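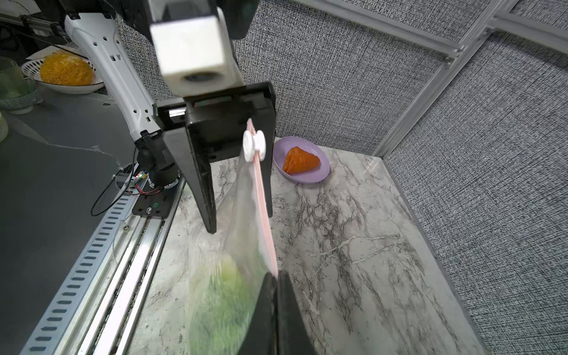
Slider bags for salad greens: worth it or a scam?

skider76
OK so I switched to the bags with the little slider on top and I'm kind of in love. I buy a big head of green leaf on Sunday, tear it up, spin it, bag it, and I'm set for lunches. The ones I got are the store brand with the pink strip. My old press-and-seal ones never closed right in the corner and I'd find brown mush by Wednesday. Anybody else use these for greens?

Halina W
Yes!! Same here, except I put a folded paper towel in with the leaves and swap it out halfway through the week (the towel, not the bag, I'm not that fancy). Mine go 5 days easy.

todine
Gonna disagree. The slider is the weak spot. There's a tiny gap where it parks at the end and air gets in. Fill one with water and hold it upside down over the sink, you'll see what I mean. I went back to the plain kind and just run my thumb across twice.

skider76
But it's lettuce, not soup? I don't need it watertight. I leave mine open a finger's width anyway.

todine
Then why pay extra for the slider lol

Liesl_G
My hands are bad in the mornings and pinching a press-seal shut is miserable, so I'll take the slider, gap and all. My complaint is the film. It goes cloudy and wrinkly after a few washes and then I can't tell spinach from arugula without opening it.

Halina W
Wait, you wash them? I tried and they never dry inside. I prop them over a wooden spoon and it's still damp the next night.

Liesl_G
Inside out, over a bottle. Give it a day.

gorecki700
Hard plastic tub with a lid. Done. Been using the same one since last November.

skider76
A tub doesn't squish in next to the milk though, and my crisper drawer is tiny. I'll try the paper towel this week and report back.

todine
Do the water test too. I want to know if yours leaks.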